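Radu样本低温保存与灭菌改造项目:中期进展报告

阅读时间:11 分钟

呈:Pruvau基金会项目主管 Nayeli Barajas
报告人:Stefaniia Polishchuk

Nayeli,您好!

上次您来看我们的时候,冷库那间屋子还堆着没拆的木箱,您踮着脚从箱子缝里走过去的样子我到现在还记得,心里一直过意不去。现在可以很高兴地说,木箱早就清走了,地面也重新做过,您下次来尽可以大大方方地走进去。这份报告本来想写得短一些,可是一动笔就发现要说的事情一件连着一件,您手边如果有茶,不妨先倒上一杯。

先说样本迁移,我知道这是您和基金会最关心的一块。旧冰柜里登记在册的菌种和血清样本,已经有1,092份搬进了新的超低温冰箱,每一份都换了耐低温标签,重新录了位置。搬的时候我们是一层架子一层架子来的,干冰箱推到柜门口,一个人取,一个人念编号,第三个人在电脑上核对,念错一个字都要从头再来。刚开始的那几天真是慢得让人着急,大家手套里的手指头冻得发僵,念编号的人嗓子也哑了,可是到后来配合熟了,速度就上来了,还渐渐有了一点节奏感,像合唱排练似的。

还没搬的,主要是旧冰柜最底下两层,那里的样本年头最久,有些纸标签上的字已经看不大清楚。这部分我不想催。我们把能找到的旧记录本都翻了出来,一本一本对着看,凡是对得上的就先登记、后转移,对不上的单独放一个架子,贴黄色标签,等以后做鉴定。申请书里我们原本写的是上半年全部搬完,这一点没有做到,我在这里如实向您报告,也请您谅解。

说到记录本,多说两句。旧的温度记录是手写的,每天早晚各抄一次,抄的人换过好几拨,笔迹也五花八门。我们把连续730天的手写记录全部录进了电子表格,原以为是件枯燥的苦差事,录完却很有收获。有几次停电以后温度回升的情况,以前只是当时写了一句“已恢复”就过去了,现在连起来看,能看出其中一台旧冰柜恢复得一次比一次慢,门封条早就该换了。新设备的报警阈值,我们就是参照这份数据来定的,比厂家出厂时的设定收紧了一些。夜里误报也因此多了几次,值班的同事有点怨言,我们后来把延时调长,现在安静多了。 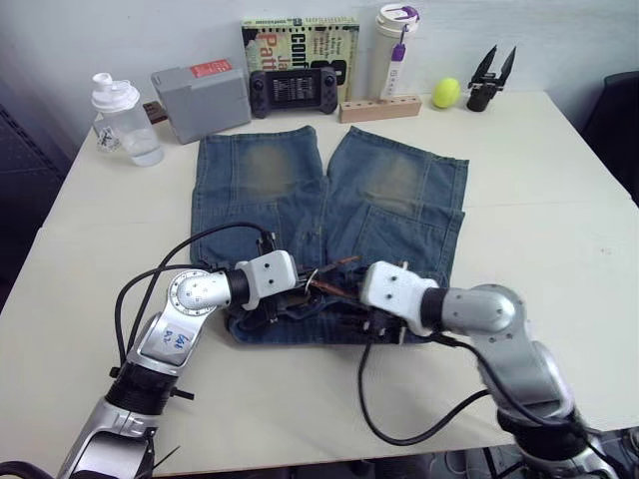

白色桌面上平铺的一条牛仔裤。

再来说灭菌间。旧的立式灭菌器一直是我们的心病,排水慢,密封圈老化,有时候一锅要等到傍晚才能开。这次用基金会的拨款换上了2台新的卧式灭菌器,供货和安装都由Skumico负责。两台机器功能上做了分工,靠门的一台专门处理废弃物,靠里的一台只做培养基和干净器械,中间地上画了一道线,推车不许过线。听起来有点死板,可是新来的学生反而特别喜欢这道线,说一看就明白,用不着每次都问人。

安装过程不算顺利,也应该让您知道。蒸汽管道的接口尺寸和图纸上对不上,Skumico的工程师来量了第二遍,才发现我们提供的那份图纸是改造前的旧版。这个责任在我们,我没有好意思和人家争。等转接头等了将近一个月,那段时间所有的废弃物都是借隔壁楼的设备处理的,推着车子穿过院子,遇到下雨还要盖雨布,管钥匙的同事每次都笑眯眯地给我们开门,这份人情我一直想着要还。

验证工作分成三步做:空载的温度分布、满载的热穿透、最后是生物指示剂。空载测试两台都一次通过。满载测试的时候,处理废弃物的那一台在角落靠下的位置升温偏慢,我们起初怀疑是探头放得不对,换了探头,重新布点,结果还是一样。后来调整了装载方式,袋口不扎紧,袋子之间留出空隙,再加长了真空阶段,问题就解决了。生物指示剂连做三轮,培养以后全部没有生长,对照管正常浑浊。原始记录和曲线图都装订好了,放在灭菌间门口的文件柜里,复印件会随财务材料一起寄给您。

装载的规定我们写成了一页纸,塑封好挂在机器旁边。原来写了四页,没有人看,我自己也不爱看。改到一页以后,大家反倒开始提意见了,有人说袋子的摆法应该画出来,于是又补了一幅手绘的小图,画得不怎么好看,箭头倒是很清楚。

培训方面,到目前为止全组的人都上过一轮课,包括兼职的洗刷人员。课上讲得最多的是开门之前等多久,液体瓶子为什么不能急着往外拿,手套戴哪一种。我自己年轻的时候被蒸汽烫过手腕,每次讲到这里都忍不住把袖子卷起来给大家看,据说这一招比幻灯片管用。我们还打算在11月份再上一轮,重点放在超低温冰箱的应急转移,到时候会真的拉一次闸,看看从报警响起到样本全部进备用柜要花多长时间。

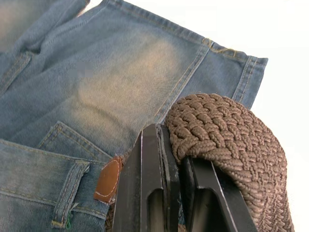 洗刷人员的考核方式我们也改了。以前是填一张表,打几个勾就算合格,现在改成现场操作,从收废弃物开始,到灭菌结束登记为止,旁边有人跟着看,哪一步忘了当场提醒,过几天再做一遍。两位年纪大一些的同事起初很紧张,担心记不住屏幕上的菜单,我们就请Skumico把界面上常用的程序固定在第一页,其他的都收到后面去。改了以后,她们两个人成了操作得最稳的,登记本也是她们写得最工整。

登记本的事情想顺带请示您。申请书里承诺的是全部改成电子登记,现在冰箱这一边已经做到了,灭菌间却还是纸本为主,电脑放在潮热的屋子里坏过一次键盘,大家戴着厚手套打字也确实不方便。我的想法是保留纸本,每周由专人录入一次,原件保存。如果基金会觉得这与原先的承诺有出入,我们可以写一份正式的变更说明,您看用什么格式合适,给我发一份样本就好。

经费这一块,总体是宽裕的,没有超支的科目。灭菌器的采购价比预算低了一些,省下来的一部分补贴了转接头和重新走管的费用。冰箱和标签基本照预算执行。目前账上机动经费还剩3,000欧元,原计划用来买备用的液氮罐,后来问了一圈,觉得我们这种规模用二氧化碳后备系统更合适,维护起来也省心。我想申请把这笔钱改作这个用途,报价单已经拿到了,附在后面的材料里。您不必急着答复,供货方答应把价格给我们留到年底。

人员上有一个变动。负责样本数据库的同事调去了别的课题组,走之前把交接文件写得非常细,细到连打印机卡纸的时候应该先开哪个盖子都写了。接手的是我们自己培养出来的学生,做事稳当,就是胆子小了点,遇到删除按钮总要来问我一声。我倒觉得管样本的人胆子小是好事,所以从来没有嫌她烦。

还有几件尚未解决的事,也一并写在这里,免得您以后从别处听说。

冰箱间的散热比设计时预计的差。新的冰箱运行起来以后,入夏那段时间房间温度偏高,压缩机启动得频繁,空调一直开着也只能勉强维持。物业答应加一台排风机,管道图已经画好,施工时间还没有定下来。目前的办法是白天把走廊一侧的门打开,派人在旁边看着,这当然不是长久之计。

备用电源的切换测试做过一次,切换本身没有问题,可是其中一台冰箱恢复供电以后控制面板回到了默认设置,设定温度变了,幸好当时有人站在旁边看着,马上改了回来。厂家说需要升级控制程序,升级文件已经收到,我们想等排风机装好以后一起做,省得样本来回搬两次。

样本借出的手续还在磨合。以前是打个电话,说一声就来拿,现在要填申请、签字、登记归还日期,别的组抱怨说我们忽然变得很官僚。我请他们过来喝了一次咖啡,把旧冰柜里那些找不到主人的管子拿给他们看了看,大家沉默了一会儿,后来填表就痛快多了。有一位教授还从自己的抽屉里翻出三本老记录,给我们送了过来,其中一本正好补上了底层样本缺的那一段编号,我们几个人高兴得不得了。

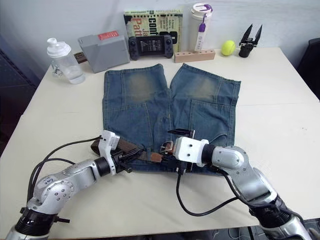
Uretville,2015年8月12日

前面的部分是上个月陆陆续续写的,今天重读了一遍,数字都核对过,没有要改的,只再补充几句近况。

排风机的施工时间总算有了眉目,物业的答复是秋天,在培训之前完成。我已经请他们把停机的时段写进书面通知里,至少提前一周贴出来,让各组有时间安排自己的实验。施工的那几天,冰箱间的门会封起来一半,温度监控改成远程查看,夜里的值班也会加一个人。值班表排好以后,我会抄送给您一份,您不一定要看,放在档案里也好。

灭菌器的第一次例行保养也做完了。Skumico派来的工程师换了空气过滤器,检查了安全阀,又把门封条拆下来清洗了一遍。他说我们的门封条是他今年见过的最干净的,我把这句话原原本本转告给了洗刷的同事,她们嘴上说哪里哪里,第二天却带了一大盘自己烤的苹果糕来,全楼的人都跟着沾了光。保养报告上有一条建议,说软化水的硬度最好每周测一次,我们原来是每月测,从下周起就照他的建议办。试纸不贵,走日常耗材,不动用项目的经费。

旧冰柜的处置,您上次问过我。搬空的那一台已经除霜,用消毒液里外擦过,静置以后又擦了一遍,贴上了停用标签。固定资产那边的手续要走一阵子,报废单上需要三个人签字,其中一位正在休假。还装着底层样本的那一台继续运行,门封条换了新的,温度比以前稳了不少。我们打算让它一直工作到最后一份样本搬出来为止,它跟着我们这么多年,也该让它体体面面地退下来。

底层样本的鉴定,我们和微生物教研室谈好了合作的方式,由他们提供测序,我们出人手做复苏和纯化。试做的第一批里,大部分管子都顺利长了出来,有几管没有动静,会换培养基再试一次。复苏失败的也保留原管,不做丢弃。这一段的工作量比当初估计的要大,我心里盘算过,按现在的进度,年底之前可以把黄色标签的那一架处理完,真正全部迁移完毕恐怕要到明年开春。如果基金会同意,我想申请把项目的结束日期相应往后顺延,不追加经费。延期申请的草稿已经写好,等您对纸本登记和机动经费这两件事有了答复,我再一起定稿,免得您收到一堆零零碎碎的文件。

另外,Uretville这边的卫生检验站听说我们换了设备,来问过能不能偶尔借用灭菌器。我答复他们说原则上愿意帮忙,但是要等验证文件全部归档以后再谈,也要先征得您的同意。他们那边条件比较困难,站长是个很实在的人,来的时候自己带了一袋要灭菌的东西,包得整整齐齐,我让他又带回去了,想起来有些不忍心。您如果觉得可行,我们可以拟一份简单的使用协议,把时间、装载量和费用都写清楚。

下一阶段的安排,我按先后写在下面:

排风机安装完成,冰箱控制程序升级,升级后连续监测温度。
11月份的第二轮培训和应急转移演练,演练记录单独成册。
黄色标签样本的复苏、鉴定和重新编号。
二氧化碳后备系统的采购,以基金会批复为准。
灭菌间纸本登记的每周录入,年底做一次抽查,把纸本和电子表格对起来看。

需要您答复的事情一共四件:纸本登记是否需要变更说明,机动经费能不能改作后备系统,结束日期能不能顺延,以及检验站借用设备的事。前三件有书面的答复最好,第四件您打个电话告诉我就行,上午我一般都在办公室,下午多半在冰箱间,那里信号不好,响很久没人接的话,请您过一会儿再打。

随信寄上的材料有:两台灭菌器的验证报告复印件,迁移样本清单,温度记录汇总,后备系统报价单,还有本期的收支明细。收支明细里有一笔运费的发票是后补的,日期比付款晚了几天,财务已经在旁边写了说明并盖章,您看到时不用担心。

谢谢您一直以来的耐心。大家都盼着您再来,苹果糕的事我已经跟同事们说好了,您定下日子以后提前告诉我一声。

Stefaniia Polishchuk
Radu项目负责人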